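How I Reset a Robot Bench Between Runs (and the House Rules I Stick To)

I've been looking after arm benches at Teminance for a while now, and the question I get most from new people isn't about code. It's "what am I supposed to do before I press go?" So I wrote it down. It's mostly good habits, with a few hard rules mixed in.

First up, the rule I won't bend on: hands stay out of the reach zone whenever the arm is able to move. If you need to nudge an object, stop the arm, check its status light, then reach in. Learn what the colors mean on your own model before your first shift – they differ between makers and even between versions, so please don't go by memory from your last job!

Step 1. Put the stop button where you'll be sitting. I like it on my left, within a forearm's length, with no coffee cup in between. Press it once at the start of every session to make sure it works, then release it and carry on.

Step 2. Follow every cable with your eyes, from the hand back to the base. Then move the arm slowly to the far corners of its reach and watch the loops. If one goes tight or brushes something, fix it now. Samran Thongsuk taught me to do this at low speed with a thumb on the stop, and I still do.

Step 3. Set your speed cap. Ours is 220 mm per second for any new task, and it stays there until you've had 3 clean runs in a row. After that you can go up to 700, but write it in the log with your initials.

Step 4. Lay out the bins and the objects. Keep the bins side by side with the low fronts facing the work area, and leave a clear patch in front for whatever gets sorted.

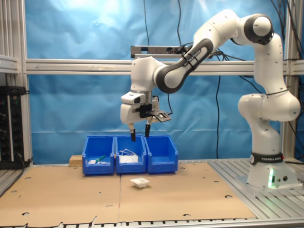 3 min read

With the fingers this close to the bin rims, height is what I fuss over most. Before a run, I lift the hand well clear, then come down in small steps over each bin and save the lowest safe point. Do it again if anyone has shifted a bin, even a little. Soft tangled stuff like cables needs extra room on the way up too, as a trailing end can drag its neighbors along.

Step 5. Run it once with the fingers open and no grasping. Boring, I know, but Ebbe Myklebust and I caught a bad bin height this way back in December.

Step 6. Log it: task name, speed cap, who was at the stop button, anything odd. One line is fine. If you had to hit stop, say so and say why, and leave the setup as it is until someone else has had a look.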